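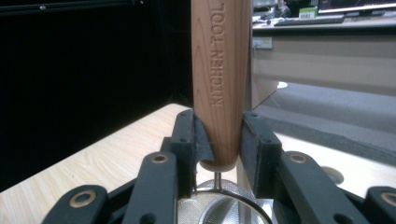 Where did the table go?

Posted 4/12/24

Quick one this month, I'm writing it between loads of laundry. Been looking at apartments with my niece. She's moving to Fetelby for work and wants two rooms, a window that opens, and somewhere to eat. Should be easy. Wasn't.

We saw the new building first, the Titum. Nice lobby. Gym with mirrors. The unit had a counter with an overhang and room for two stools, and that was it. I asked where the table goes. The fellow showing us around said most people eat at the island. Or on the couch. Or they "grab something downstairs." Downstairs is a Sowa, and a Sowa sandwich is fine, but I wouldn't call it a dining room.

So. My opinion, since it's an opinion column. A home needs a table. A proper one, four sides or round, I don't care, with people able to sit across from each other. A counter lines you up facing the wall like you're waiting for a bus. You can't argue properly at a counter. You can't do a puzzle on one either, or cut out a pattern, or spread out your tax receipts and leave them there for a week while everybody eats around them.

I grew up with one table for everything. Homework at one end, onions at the other. My father did the union newsletter on it and my mother sewed curtains on it, sometimes the same night, and there was a fair bit of yelling about pins. We learned to move over. That's a skill, moving over. I don't know where kids pick it up now.

And don't tell me it's about money, or not only money. The Titum wants 3000 a month. For that you could have a table and a half. What it's about is that somebody drew up the floor plan and the table was the easy thing to cut. The fridge has to fit. The washer has to fit. The table is furniture so it's your problem. Then you move in and there's no spot for it, and you think it's your fault for owning one.
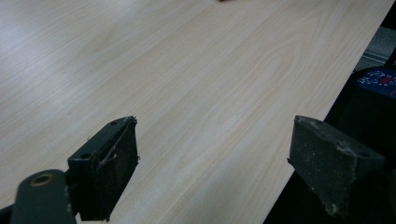

Chantal Pelletier wrote after I grumbled about this last time, to say I'm being sentimental. She raised three kids on trays in front of the hockey game and they turned out kind, they phone, they come home at Christmas. The table at her parents' house was where you got told off. She'd take the couch over that any day, and she thinks plenty of people my age remember the furniture and forget the mood.

Fair. I've thought about that letter a lot. A table won't fix a bad supper. Some of the worst hours of my life were at one, waiting to be excused with cold turnip in front of me. If the choice is a couch where people laugh and a table where they don't, take the couch.

But that's not the choice the building is giving anybody. Chantal picked the trays. She had a table in the next room the whole time, she says so in the letter, covered in hockey gear. My niece doesn't get to pick. The plan picked for her.

Then there's having people over. This is the part that bugs me most. You can't have four people to supper at two stools. So you don't have them. You meet out somewhere, it's 45 dollars each before tip, and you have to be done when the next booking shows up. So you do it less. Then it's only birthdays. Then it's a thumbs up on a phone. I'm not saying the missing table did all that but it didnt help.

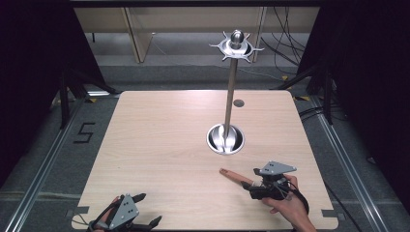

What would I do about it? Small things. I'd make the listings say it. They tell you the square footage and the appliances and whether you can have a cat. Put down "room for a table, seats four" or put down that there isn't. Nulo, where we did most of our looking, lets you filter for a wine fridge. A wine fridge! One more checkbox wouldn't kill them.

I'd ask the town to look at it too. Fetelby has rules for bike storage and rules for the size of a bedroom window. Good rules. Somebody decided those things mattered to how people live. Eating matters. Put it in the bylaw.

And if you're stuck in a place with no room, get a folding one. Ugly is fine. Mélanie Lemieux kept hers behind the bathroom door for years and hauled it out whenever company came, and I've had better meals at that wobbly thing than in most restaurants. Knees touching, someone on a step stool, coats on the bed. You had to get up to let anyone out to pee.

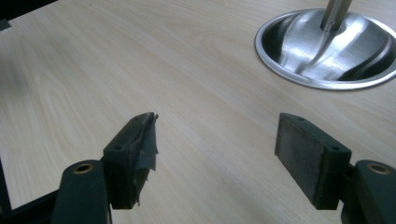

The other thing a table does is sit there when the meal's done. People stay. On a stool your back hurts and you get down. At a table you pick at crumbs, someone puts the kettle on, and the thing they came to tell you comes out at twenty to ten. I got told about a divorce that way, and a pregnancy, and that my brother was selling the boat. None of it came up during supper.

My niece took a place in the end, by the way. Not the Titum. Second floor of an old house on the far side of Fetelby, sloping floors, terible closet. The kitchen is big enough for a table and there isn't much else going for it. She gets the keys in June. I've told her she can have ours, the one with the iron burn, as long as she comes and gets it herself.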